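The Great Folding Truce

Laundry. The one household job that never finishes, only pauses. Our writer spent a fortnight with other people's washing and came home to iron nothing.

By Archie Lennox

There are two sorts of people in my street. Those who fold straight off the line, and those who own a chair. You know the chair. Mine is in the spare room and I haven't sat in it since last October.

I put this to Seo-ah Woo, who has run the linen room at Tullby, a guest house on the edge of Grestasow, for long enough that she folds while talking, while on the phone, while telling me to move my elbow. She doesn't have a chair. She has a table, waist height, bare top, and a rule that nothing else goes on it. No post, no mugs. When I put my notebook down she slid it off with one finger and carried on.

"People fold on the bed," she said. "The bed is soft. You press down and the bed goes down with you. Then they say they can't fold."

Forty-nine pillowcases, the morning I was there. Forty-eight of them white and one a sort of biscuit colour that had come in with a guest and never gone home. She did the lot before the kettle had gone cold. I did three. Two were redone behind my back.

Her method, as far as I could get it down. Shake once, hard, from the short edge. Lay it flat. Find two corners and hold on to them, and don't let go of either until the cloth is lying where you want it. Halve, smooth with the side of the hand, halve again. Smooth outwards, always towards yourself or the open edge, never back in to the fold. Thirds at the end if it's going on a narrow shelf. The pile goes fold side out so you can lift one without dragging its neighbours.

Towels she does differently and would rather not discuss. There was a falling out over towels with the previous linen room, apparently, and it went on for years.

The basket matters more than I'd thought. Seo-ah is fierce about baskets. Wicker snags, she says, fabric ones flop and swallow the socks. She likes plastic with holes, something you can hose down in the yard. And it stays at the same end of the table every day so the hand knows where to go. I had mine on the floor. I've had mine on the floor my entire adult life, bending down sixty-one times a wash like a man picking potatos.

We had a go with the fancy stuff too. Turkska, a small mill shop down by the bus station, sells a folding board, hinged, for shirts. Good on shirts. Hopeless on anything with a hood. The Sivakumar family, who have the launderette next door, keep one behind the counter and use it mostly for school jumpers. Mrs Sivakumar let me try it on my own sweatshirt and then very kindly refolded my sweatshirt. Over 99 service washes in a busy week, she reckons, and the board earns its keep in about half of them. The rest is hands.

What she sees most of is crumple. Not dirt, crumple. Stuff bundled wet, dried in a lump, brought in looking like a chewed bus ticket. Her advice is dull and it works. Take it out when the drum stops. Pull the hems. Hang shirts by the bottom, not the shoulder. Small things in one layer, even if it means a second airer.

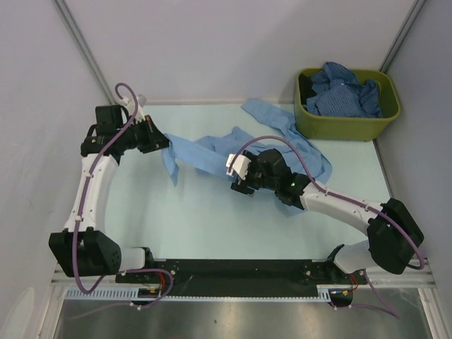

Thin cloths are the worst of the lot, and I say that as someone who has now fought with duvet covers on two floors. A towel has some weight to it, it'll drop into place if you let it. A light cloth just wanders. Get hold of one narrow end, like the pale blue one here, and the middle twists itself across the table while the wide part sits in a heap over by the green basket, and you've still got to find your second corner somewhere in the rumples. Seo-ah's fix is to stop pulling. Pulling tightens the twist. Put the end you've got down flat, keep a hand on it, and walk the other hand along the hem until it meets a corner. Slow the first ten goes, then it isnt. Tea towels are good for practice, napkins are better, and an old cot sheet is best of all if you've one lying about.

Fitted sheets, then, seeing as everyone asks. Turn it inside out, a hand in each of two corners, tuck one corner over the other. Do the same with the far pair. Lay it down, square off the elastic side, fold in thirds. I managed it on my fourth try and made everyone in the room look. Seo-ah looked for perhaps a second and handed me another one.

At home I've cleared the table. The chair still has a coat on it, two jumpers and most of a swimming kit, but the tea towels are in thirds, fold side out, in the drawer by the cooker.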